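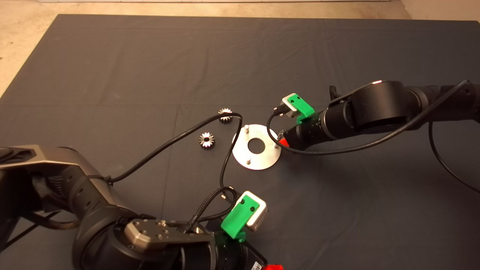

Wuditz is opening up its gear assembly recordings today, 20 February 2020, and I get to be the one to tell you about it! I'm Walter Apaza, I run the recording side of the Pimon project, and I've spent most of the winter teaching two arms to put small metal parts together by doing it with them, over and over. The first batch covers one family of jobs: two small spur gears and a round aluminum plate with two pins standing up from it. Easy for you and me. For a learning system it's a real mouthful, as a gear that sits a hair off the pin looks very much like one that's on.

So what are we releasing? The set is called Timomel, and it holds 200 complete runs of the gear job, each one steered by a person from start to finish. Every run comes with the joint positions of both arms and the views from the cameras on the wrists, all on the same clock. We kept the fumbles in. If a gear got dropped and picked up again, that's in there too, and I'd say those runs are some of the best ones we have – a system that has only ever seen clean work has no idea what to do when a part rolls away.

We started in December with 30 practice runs and threw out every one of them (painful, but right). Back then I was laying the parts down in the same spots each time without noticing, and the first model we trained simply reached for those spots whether there was a gear there or not. Now we move the parts between runs, turn the plate, and swap which arm goes first. It slows the day down a lot. On a good day I can get 60 runs done before my wrists start complaining, and on a bad day I'd rather not say.

A word on the wrist views, which I know a lot of you will want to dig into. They show both fingers and their rough black pads up close, with whatever lies past the edge of the gray cloth coming along for the ride. Floor, cables, a caster wheel, all of it. We didn't crop or clean any of that up. Your own shop won't have a tidy background either, and I'd like the models to learn early that the clutter doesn't matter.
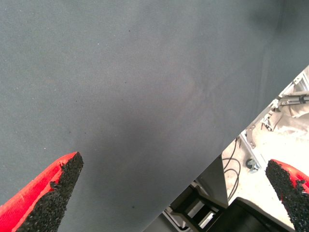
Gilberto Apaza told me he'd have held the release until there was a second job in the set, and that gears alone will make people think the method only works for gears. It's a fair point and we argued over it for most of a lunch. My answer was that people can start finding our mistakes now, and the second job (pegs and washers, under the working name Marulanda) will be along when it's ready.

Timomel is free for schools and hobby groups, and companies can write to the Wuditz office for terms. There are 9 sample runs you can look through before you ask for the full set. Please do write to me if a run looks mislabeled. I fixed a handful last week and I doubt I got them all.

Last updated: 20 February 2020

Related items
Wuditz starts work on Pimon
Marulanda: first notes on pegs and washers
How to ask for the Timomel sample runs

Comments (3)

benchtop_ray: Glad you left the drops in. Are they marked as drops, or do we have to find them ourselves?

Walter Apaza: Marked by hand, with a start and end time for each. A few of the times are a bit loose, sorry!

Lenka: Our robotics club would love the samples. Is one arm enough to get something out of this, or do we need two?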